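May, late, past 11

Front desk day. Feet hurt. Writing this in bed with the lamp on so it'll be short, ha.

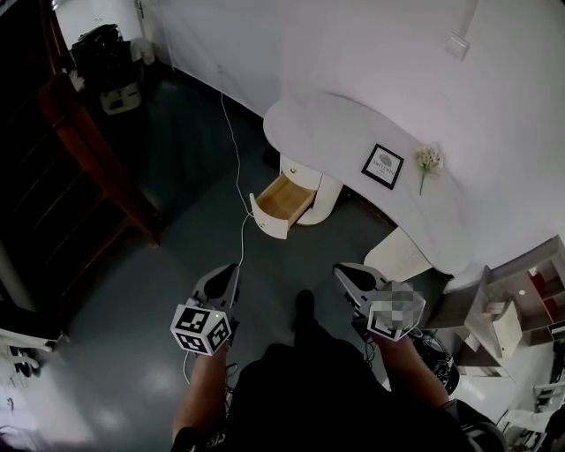 So the desk. I have been putting off the desk since we took over the place and today I just went at it. Started with the drawers because drawers are where everything goes to die. Old appointment cards, dried up pens, takeout menus, a phone charger for a phone I have never owned. Keys! Four of them on a ring, no tag. Tried them on everything. Nothing. Put them back in the drawer like a coward.

Kornél says throw them out. Kornél says throw everything out. He'd throw out the desk if it fit through the door – which, how did it ever get in, is what I'd like to know. Silviu thinks it was built in the room. Could be. That curve. Pretty to look at and useless for pushing anything up against. You can't put a file box next to a curve, there's always a stupid gap and pens roll into it.

Still, I like it. I'll say it here where he can't read it. When it's clean and there's hardly anything on top it makes the whole front look like we know what we're doing. The little picture stays, and the flower. I don't care that it's only a sprig. A person walks in and sees a flower, they relax.

Wiped the top down twice. First with the Drallix stuff, left streaks, then plain water and an old T-shirt and it was fine. Should of started with the water. 500 ml of that Drallix and I'm never buying it again.

Floor next. Silviu mopped and then stood there admiring the shine and then of course walked accross it to get his coffee. It does look good dark. I wanted light when we first talked about it and I was wrong, light would be grey by now anyway.

Things not done:
the bags along the wall, still there
the box, ditto (no idea what's in it, scared to look)
cables. There's always a cable. I want them up along the baseboard with clips, not wandering over the floor where somebody's grandmother is going to catch a heel
cubbies – need labels or a system or something, right now it's whoever gets there first

For the cubbies I was thinking mail top, keys and lost & found in the middle, the rest for forms. Kornél wants baskets. Saw some in the Manitura catalog, nice ones, but it comes to 400 for the set and that's ridiculous for baskets. Told him I'd look at Neagu on the way home, forgot, drove right past it. Tomorrow. Budget is 40, and that includes the cable clips.

We had a bit of a fight over the knobs too. Not a fight. A discussion. He thinks the small round ones look cheap. I think they look like knobs. You pull, it opens, done. Silviu stayed out of it, smart man, went and pretended to look for the screwdriver for 2 whole trips to the car.

The drawer sticks a little when you close it. Needs wax, or a candle stub like Mom did with the dresser. The inside smells so nice though, now that it's empty, that woody smell. Felt bad putting anything back in. What went back: stapler, good pens, sticky notes, appointment book, the mystery keys. That's all it gets. If I find one menu in there next week I'm going to scream.

Oh and the Plistness people called back about the sign. Finally. They can do it but they want the lettering settled and we are three people with three opinions. Kornél wants it all lower case. Silviu wants it big. I want it before summer.

Ate dinner standing up. Crackers and the end of the soup.

Need to remember: clips, candle, Neagu, call about the sign before noon, bring the small trash can from home. And the other key for the back, Silviu still has mine.

Ok. Lamp off.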